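Shuffle Quality in a Simulated Blackjack Shoe
Project report, Games and Probability elective
Baltasar Aravena and Krešimir Kneževič

1. Background

Card counting works only if the order of the cards is close to random after each shuffle. A hand shuffle leaves clumps, and a player who can follow a clump through the shuffle may gain a small edge. Our project measured how many riffles a six-deck shoe needs before a clump is no longer useful to a player at the table.

2. Method

The model was written in two parts. The first part, Verex, performs the shuffle. It splits the shoe into half-deck packets, riffles them in pairs and restacks them. The second part, Saarela, plays basic strategy against a dealer who stands on all 17s and raises the bet when a tracked packet comes up.

We ran 2826 shoes in total. Of these, 1125 used a single riffle per packet and the rest used two or three. The cut card was placed 89 cards from the back in every shoe. Burn cards were left out of the model.

Clumping was scored by counting pairs of neighboring cards that were also neighbors before the shuffle.

3. Results

With one riffle, a large share of neighboring pairs survived, and the tracking player finished ahead of the flat-betting player. With two riffles the gap narrowed. With three riffles we could not separate the two players from normal variance -- the intervals overlapped at every bet spread we tried.

The first version of Saarela paid 6 to 5 on a natural by mistake. Those runs were thrown out and repeated at 3 to 2.

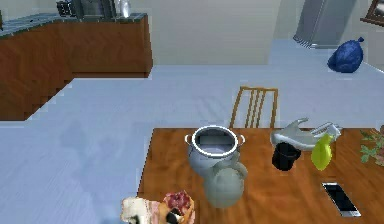
4. Limits of the model

Verex riffles more evenly than a person does. Real dealers drop cards in uneven groups, and the size of the groups changes over a shift. We did not model this. Side bets and other players at the table were also left out.

5. Further work

The next step is to fit the riffle to recorded hand shuffles and repeat the three-riffle runs with a larger sample. Kneževič will also add a continuous shuffler to Verex for comparison. The scoring code needs no changes for either task.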